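Kembridge Robotics Club Two-Arm Bench Guide
Section 3: Getting the Bench Ready for the Tray Task
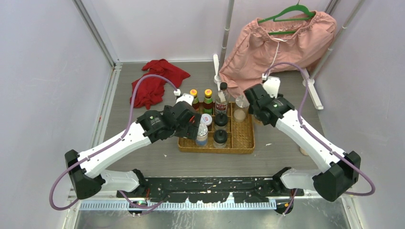 Welcome back! If you made it through Section 2, your arms are bolted down and the control program opens without complaining, and you've earned a snack (please eat it in the hallway). The Tray Task is the one most new members start with, and it's also the one we run at the Villalobos meet, so take your time with it and don't worry if your first evening is all setup.

Before you start

You'll need the woven tray with dividers, the box of bottles and jars, and a partner. One of you drives and the other stays near the stop button, and you can trade whenever you like.

Caution: Keep hands, sleeves and long hair out of the work area any time the arms have power. "I was only straightening a jar" is how most pinched fingers happen.

Steps

1. With the power off, follow each purple cable with your eyes from the gripper down past the elbow. It should make a loose loop at the elbow, with enough slack for the arm to stretch all the way out. If it looks tight, go back to Section 2 and set it again.

2. Put the tray between the two arms, with one long side facing you. Both grippers should be able to reach it without the forearms bumping.

3. Stand the tall bottles along the back edge and put the shorter jars and shakers closer to you. Leave at least one open spot in a compartment, so the arms have somewhere to set things down.

4. Check every cap and lid. Sauce in a gripper joint is no fun to clean, and we've had that pleasure more than once!

5. Turn on the power, open Trollon, and choose Slow. Wait for both arms to finish homing before you touch the controls.

6. Move each gripper until it hovers over its own side of the tray, then press Save Start.

7. Run the practice lift 3 times with each arm. Pick up a jar, hold it for 2 seconds, and put it back in the same compartment.

Note: Leave the grip setting at 2000 for the jars. You can go up to 3000 for the heavier glass bottles, but please bring it back down when you're done, or the next team will squeeze a plastic shaker flat.

Note: If an arm stops partway and Trollon shows a yellow bar, press Stop, switch off the power and let things sit a moment before homing again. Don't push the arm by hand while the motors are holding.

When both arms get through step 7 without a drop, save your settings under your team name and go on to Section 4, where you'll record your first full run.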